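Subject: Re: [offgrid-lights] Path lights dead by 3 a.m.
Date: 2018-10-02
From: Mireille Tanguy

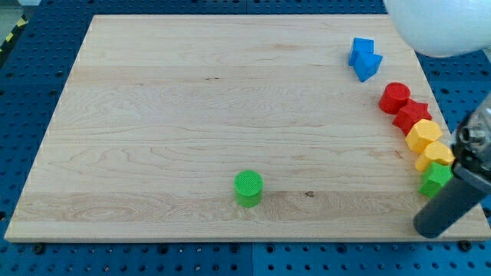
Should I wire a second panel in parallel with the first to get my lights through the night?

Only after checking the charge controller's input limit and finding out whether the battery ever reaches full. If it is full by mid-afternoon, a second panel will give you a very well-fed battery that still dies at three in the morning.

Now to the particulars, quoted below for those who joined the thread late:

> I have four Skastex path lights on one 12-volt battery, with a
> Zandent controller and a single panel on the shed roof. In July
> they ran until dawn. Now they quit around 3 a.m. The shop in
> Numton says the battery is fine and I need another panel. The
> shop in Numton also sells panels. Thoughts?

I have a few, and the last line of your message already contains most of them.

Your nights are longer than they were in July and your days are shorter. Lights that just made it to dawn in summer have no reason to make it now. Before you climb on the shed, please do the dull thing: put a meter on the battery terminals an hour after sunset on a clear day, with the lights switched off, and write the number down. Do it three evenings running. "It looked okay" is not a number, though this list has accepted it as one for years.

Next, open the controller menu and see what battery type it thinks it has. Mine left the box set to gel. My battery is flooded lead-acid. I ran it that way for 153 days, blaming the clouds, the panel and one particular crow.

If the voltage is good at dusk and falls off a cliff by midnight, the battery has lost capacity, whatever the shop says. Ask them if they tested it under load or just admired it on the counter. Mine read beautifully at rest and had 58 percent of its capacity left.

If the voltage is already poor at dusk, then yes, you are short on charging, and a panel might be the cure. So might washing the one you have. So might cutting back whatever now shades it at four in the afternoon.

One cheap trick meanwhile: if your controller has a dimming schedule, drop the lights to half after eleven. Whoever walks up your path at two in the morning can manage with less.

The Motaung folks posted a wiring diagram here in the spring, message 769 in the archive. Ignore the fuse size in it. There was a correction, then a correction to the correction, and I've lost track of who won.

Send the three readings when you have them, and the battery's age if there's a date on the case.

Mireille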